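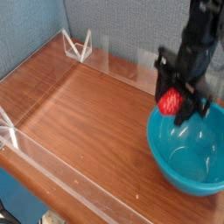 OK so I finally bought the good sumac, the one Lenuța Preda keeps going on about, and I have opinions. Thread, sorry!

1/ First off, the color. My old jar was from the supermarket and had gone kind of brick brown. This one is deep purple-red and a little sticky when you pinch it. It clumps! It's supposed to clump!

2/ I got it from Vasiliu, the tiny spice counter behind the bus station. 100 grams, in a paper bag with the month written on it in pen (June, so pretty fresh). They let you taste before you buy, and I tasted way too much.

3/ Flavor: sour first, like lemon, but softer and sort of fruity - then a bit of salt at the end. Check the label on yours, a lot of it is packed with salt. I oversalted two dinners before I figured that out.

4/ Best thing so far is raw onions. Slice one red onion thin, add a big spoonful of sumac, a pinch of salt, some chopped parsley. Squish it with your hands and leave it alone for 40 minutes. I ate half of it standing at the counter.

5/ Also good: fried eggs, cucumbers with yogurt, roast potatoes (AFTER they come out of the oven, it goes dull and bitter if you roast it on there).

6/ Not so good: popcorn. It all slid to the bottom of the bowl. Maybe with more butter? Somebody try it and report back.

7/ Sorin Stoica asked if you can just use lemon juice. For the onions, sure, they'll be wetter and sharper but fine. For sprinkling on hummus, no, get the sumac.

8/ Storage - mine is in a little jar in the cupboard, away from the stove. Vasiliu says use it within the year. At the rate I'm going it'll be gone in a few weeks.

9/ Oh and if you're allergic to cashews or mango, be careful, sumac is from the same family. Ionuț Zamfir brought this up in the replies and he's right, I should have put it higher.

10/ Next I want to make my own za'atar. I have the thyme and the sesame seeds, I just need to decide if I'm toasting the seeds or not. Emilian Crăciun says yes, very dark. My aunt says barely. Tell me what you do!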